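How to Make a Simple Pancake Batter Without Lumps

By Anong Wiriya

When I moved to Gillgate, my pancakes were full of small flour balls. My neighbor Ekow Boateng showed me his way, and I use it for every batter now.

Take the eggs and milk from the fridge 40 minutes before you start. Cold milk makes the melted butter hard again, and then you have yellow pieces swimming in it.
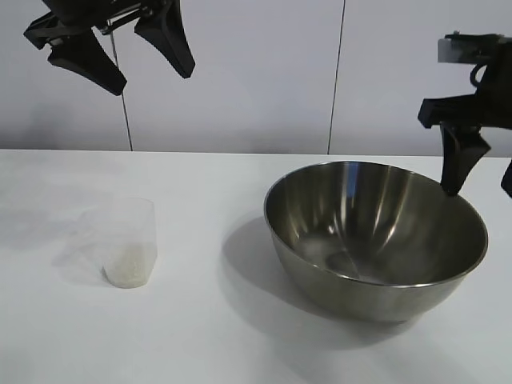 Flour must go first, and it must be sifted. Choose a bowl that looks too big for the job – a large metal mixing bowl is good, and a small clear cup next to it is handy for the melted butter. Make a hole in the middle of the flour and put in two eggs. Whisk only the eggs at first, and let the flour fall in slowly from the sides.

Now add 50 ml of milk. The batter will be thick like glue, and this is correct. Whisk it strongly until it is smooth, then pour the rest of the milk little by little. If you add all the milk at once, the lumps will float and escape from the whisk. 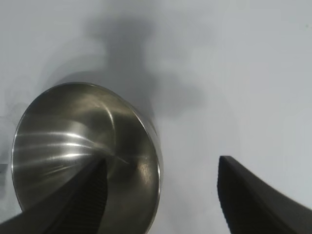
A shiny stainless steel bowl is easy to wipe clean.

Add the butter last, with a pinch of salt. Cover the batter and let it rest for half an hour. If it became too thick, stir in one spoon of water.

Fry on medium heat. The first pancake is usually ugly – I eat it myself with sugar.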